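JINHOLM HOUSE - CHANGEOVER CHECK, UPPER FLOOR
Date: 02/08/2025
Done by: Vicente Iturra
Rooms: 6 let, 4 checked, other two still had guests in

Stairs and landing
Handrail - OK, tight top and bottom.
Carpet edge, third step down - lifting again. Taped in June, tape has gone. Needs a proper strip. DO BEFORE NEXT LET.
Landing light - OK. Cover cracked but holding.
Fire door - closes, but slowly. Closer wants adjusting, half a turn should do it.

Smoke and heat alarms
Landing - tested, loud.
Front double - tested, OK.
Back double - chirping. New battery in, stopped.
Twin - OK.
Kitchen heat alarm - not tested, couldn't reach, somebody has had the stepladder. Retest Monday.

Windows
Restrictors fitted on all four rooms checked. Back double one is stiff, oiled it, still stiff. Sash cord in the twin frayed on the left, window stays up for now. Put a note on it for guests.
Blind cords - cleats all there. Twin cord was hanging loose, wound it back up. Please check this every time, we get kids in that room.

Beds
Slats, legs and headboard bolts. Single had one slat out of its holder, pushed back in. Headboard in front double wobbles, needs the long allen key, which isnt in the tool box. Mattress labels all present.
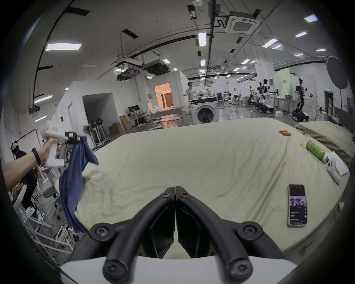 Do the mattress labels have to stay on?
Leave them on. The fire label is what we get asked for at inspection, and a mattress without one has to be swapped out even if there's nothing wrong with it.

Electrics
Kettles - plug and flex looked at, all fine. Kettle 956 has limescale, descale.
Bedside lamps - lamp 927 in the twin, flex pulled out at the base. Taken out of use, in the office with a tag on. Dont put it back.
Heater in back double (Emach) - works, tip switch works. Grille dusty, hoovered.
Sockets - one in front double loose on the wall. Screws tightened, power off first.

Bathroom
Non-slip mat - worn, order new. Try Trarkarier, last one from Kalniņš went mouldy in no time.
Hot tap - very hot. Mixer valve needs looking at, warning sticker on for now.
Extractor - noisy but pulling.
Lock opens from outside with a coin, tried it.

Way out
Route clear apart from a pushchair at the bottom, asked them to move it. Moved.
Torch on hook - dead. Batterys on the list.

Still open: carpet strip, door closer, kitchen alarm, sash cord, headboard, lamp, mat, hot tap, torch. Two rooms not seen, go in once guests are out.

V.I.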